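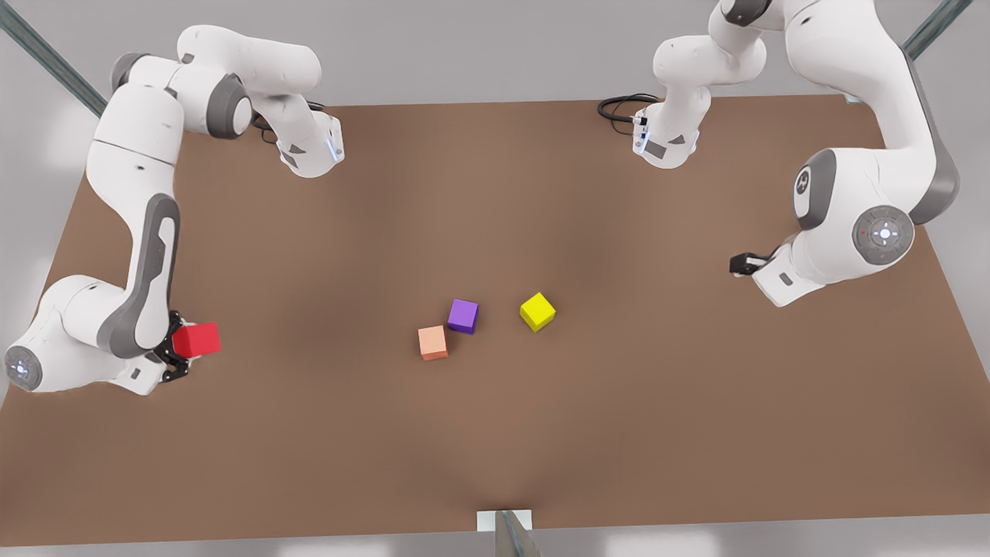

Reading the travel documentary: notes for week 2

Okay, picking up where we stopped. I promised we'd get to the presenter, and I want to do that before we touch editing, so leave the cutting exercise alone for now.

Last time we watched the opening of the Irnberg episode twice, once with the sound off. A lot of you wrote that with the sound off it felt like a tourist ad, and with the sound on it felt like a funeral. I love that! Same shots, same order, and the mood came almost entirely from the voice. So this week I want you to listen hard to who is talking and what they want from you.

The presenter's three jobs

I think of a travel presenter as doing three jobs at once, and most of them are only good at two. The first is the visitor. They get off the boat, they're cold, they don't know where to eat. The second is the reporter, who asks the awkward question about who owns the harbor. The third is the storyteller, sitting in a sound booth months later, who already knows how it ends and is pretending not to (listen for the past tense sneaking in).

In the Clalen episode you can hear the switch happen. The presenter is chatting with a ferry worker, very loose, lots of laughing, and then the voice-over comes in on top and tells us the route may close. The worker never says that on camera. Go back and check, I had to watch it a few times myself before I was sure. Is that fair to the worker? I go back and forth on it, and I'd like us to argue about it in class.

The place at a crossroads

You'll notice how many of these series pick a place that is about to change. A valley before the dam, an island before the airport. It's a handy shape for an hour of television – you get a before, a threat and an open ending, and you don't need to invent a plot. The trouble is that places have usually been changing for a long time before the crew turns up. The town of Were had 2,000 people when the series filmed there, and the narration treats that as the tail end of something. Maybe it was. But the episode spends its whole first half on the old fish market and gives the new school a single shot from a moving car.

So when you watch, keep two lists. On one, write down what the program says is being lost. On the other, write down anything new that slips into the background. The second list tends to be much more fun.

A word on the production company

Gevitz made all of the episodes we're using, and they have a house style you'll start to spot pretty quickly. Long aerial opening, first interview over food, title card late. Don't mark them down for it. A house style is how a small crew gets home on time. Do ask what it leaves out, though.

For next time

Watch the Were episode all the way through, then pick any 15 minutes of it and log every change of voice: presenter on camera, voice-over, local speaker, no speech. Then write me 200 words on one spot where the voice-over says more than the pictures do. Just one, please, and give me the time code so I can find it. Handwritten logs are fine if I can read them.

We'll start on editing after that, and yes, you can bring snacks to the long screening.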